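Flalstead cell

The Flalstead cell is a ceiling-hung robot arm project built in a shared workshop in Ruawai. It is usually described as a tidying robot, a label that flatters it. Most of the published work exists only in simulation.
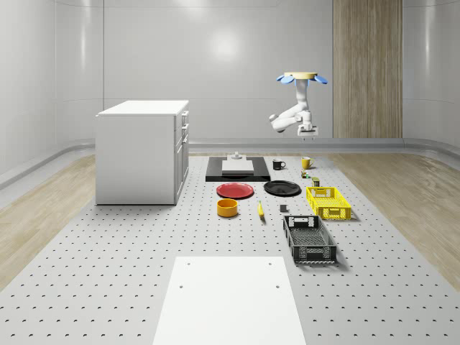 The arm hangs above a perforated table and is meant to sort household items such as mugs, plates and fruit into plastic baskets. Builders chose the overhead mount to save bench space. The physical version, called Skudow, needs a frame of 700 mm rails and has been assembled for five months without a published test.

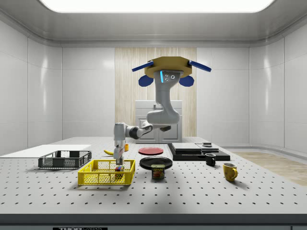

Claims of reliability rest on a set of 12 simulated tasks, with cubes and baskets featuring heavily. No failure rate was given for any of them. Critics on the Jarno message board noted that mugs, with their handles, are a harder case than a cube, and that a rendered table has no dust or loose screws. The project page still promises a home kit.

See also: Gantry robot; Pick and place; Hackerspace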